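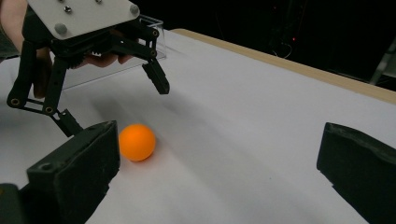 The first hour went to color, as it did in August and at most meetings in between. Purchasing has a quote for a red and a quote for a yellow, both cheaper than what we use, and wanted to know whether anyone was attached to the present shade. Everyone was. On the white tabletop the orange ball can be found straight away, it has a matte finish that doesn't throw a glare back at you, and it is near enough to ping-pong size that people know what to do with it before they have opened the rules. Embla Dahlgren asked that the word "orange" be entered in these minutes as final. It is entered. It was also entered in August.

Dresa > Kotis > Meetings > Minutes
Reading time: 6 min

KOTIS PRODUCT MEETING
03/03/2026, Alcaraz room
Chair: Embla Dahlgren
Minutes: Vidar Hellström
Also in the room: purchasing, the packing bench, both people from rules and print
On the phone: the warehouse, on and off
Apologies: the web shop, who sent a list instead (see item 6)

1. Previous minutes

Approved with one correction. Under "Lid," the phrase "nobody likes it" should read "the lid was discussed." The minute-taker accepts the correction and notes that the lid was later dropped.

2. The ball

Color: see the opening paragraph, which the chair asked to have moved to the top so that people who stop reading early will at least have read it.

Size: no change. Rules and print asked for a smaller ball, which would let the box come down a little in height. Packing pointed out that a smaller ball rolls under everything, and that the only reason we still have most of our test stock is that the current one is large enough to be seen from across a room. Smaller ball declined.

Shadow: a question came in from the person drawing the rule sheet as to whether the ball should have a shadow in the diagrams. There was more feeling about this than the minute-taker expected. With a shadow, it looks like a ball sitting on a table. Without one, it looks like a dot, and one tester took the dot in step two for a printing fault. Agreed: a small soft shadow, underneath and slightly behind. The highlight goes on the upper left and stays there in every drawing. Last time it moved from step to step and the ball seemed to be thinking about something.

Spares: the chair proposed one spare ball per box. Purchasing proposed none. After some talk of dogs, stairs and the backs of radiators, one spare was agreed.

Action: purchasing to order the balls for the first run, spares included, and to say "orange" in writing.

3. The tray

This took longest, as trays do.

The clear tray is the one most people prefer, mainly because the tabletop shows through it and the layout looks less like a set of office supplies. The rims are low, and everyone agrees they should be low. How low is another matter. Packing wants them lower so the trays nest. Rules and print want them left as they are, because the rules say "over the rim" in several places and somebody would have to go through and decide whether that is still an achievement.

Direction: the rules have never said which way round the tray goes. On our own table it sits lengthwise, front to back, to the left of the middle. Half the home testers had it running side to side, and at least one household had it on the floor. It was put to the meeting that this may not matter. The meeting disagreed, at length. The layout drawing will now show it lengthwise on the left, with the open part of the board to the right, and the rule sheet will say that left-handed players may swap.

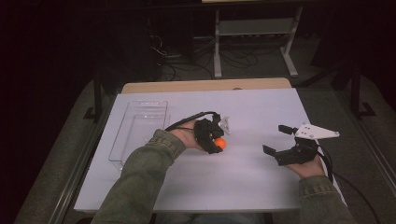 The left-hand side was also questioned on the grounds that a sleeve ends up over the near corner of the tray whenever a player reaches in. Embla's view was that people have sleeves and we can't design for all of them. Packing suggested moving the tray farther back. This was tried on the tabletop during the meeting and moved back again after the break, with no one claiming to have done it. Left as is.

Visibility: a clear tray on a white board is hard to see when there is nothing in it. The reflections along the rim help, provided there is a light on. Three fixes were offered: a colored rim (costs more), a frosted base (also costs more, and looks like a bathroom), and a printed outline on the board (costs nearly nothing). Printed outline agreed, in gray, thin. The minute-taker observes that a printed outline would also have settled the previous question without any of us having to speak.

Supplier: Wirent can do the tray at the thickness we want, with a minimum of 1,000. The price improves at 3,000. Purchasing likes the price at 3,000 very much and said so more than once. The chair asked where the other trays would live while waiting to be wanted. The warehouse, which had been silent for a good while, was suddenly audible and said not there.

Decision: 1,000. Purchasing asked that their regret be minuted.

Action: purchasing to confirm with Wirent. Rules and print to add the outline to the board artwork before the file goes anywhere.

4. The board

White stays. It picks up marks, and we know it picks up marks, and there will be a line on the rule sheet about a damp cloth.

The board now sits on top of the wooden table in testing and doesn't reach the far side, so a strip of wood shows beyond it. Packing finds this untidy. Rules and print said it was useful: a ball that crosses from white to wood has plainly left play, and the argument is over. On a white kitchen table there would be no such help. The meeting looked at whether the board needs a printed border. It does. Whether the border is gray or orange was put to a vote and came out even, with the phone line dropping at the crucial moment. Gray, by the chair's decision. She said she had heard enough about orange.

What happens when the ball leaves the board altogether is still not in the rules. The dark gray carpet we test over is forgiving, and a bright ball is easy enough to pick out on it. Home testers with hard floors reported longer pauses. Suggested wording from the packing bench: "Go and get it." Adopted without change, which is a first for any wording at this meeting.

5. The turn

Length of a turn was set at 20 seconds in the last draft. Vidar Hellström (who is also writing this, and has tried to be fair to himself) said that was too long for anyone good and too short for his mother-in-law. A trial was proposed where the player may start with the ball anywhere on the open white area instead of on a marked spot. Rules and print are against the marked spot in any case: the ball won't stay on it unless the table is level, and they have not met a level table yet.

Agreed to keep the time and drop the spot. The sentence "Place the ball carefully on the spot" comes out, along with the footnote explaining "carefully."

Number of players: the box says 2. The rules say "players," leaving it open. The chair prefers the box. The rules will be brought into line with the box, that being cheaper than the other way round.

6. Messages from the web shop

Read aloud by the chair in full. Summarized by the minute-taker, less fully.

– Customers ask what Kotis means. It doesn't mean anything. Somebody in this room may once have told a retailer that it did, and is asked to stop.
– Product photos are needed with the tray in view. See item 3 on why this is harder than it sounds.
– The description still mentions a lid.
– The shop would like a tagline by the end of the month. Several were offered. None is recorded.

Action: Embla to fix the description. Vidar to reply about the tagline, kindly.

7. Any other business

Table frame: the thin gray rail around the test board is leaned on, and people have started putting mugs near it. No mugs by the board, please. This includes people who bring their own coaster.

The heating in the Alcaraz room was raised. It is always raised. Facilities has been written to.

Packing asked whether the spare ball should go in the tray or beside it in the box. In the tray, it rattles. Beside it, it rattles somewhere else. Held over.

Next meeting: same room, when the outline artwork is back. The color of the ball will not be on the agenda.

Shares: 3
Comments: 2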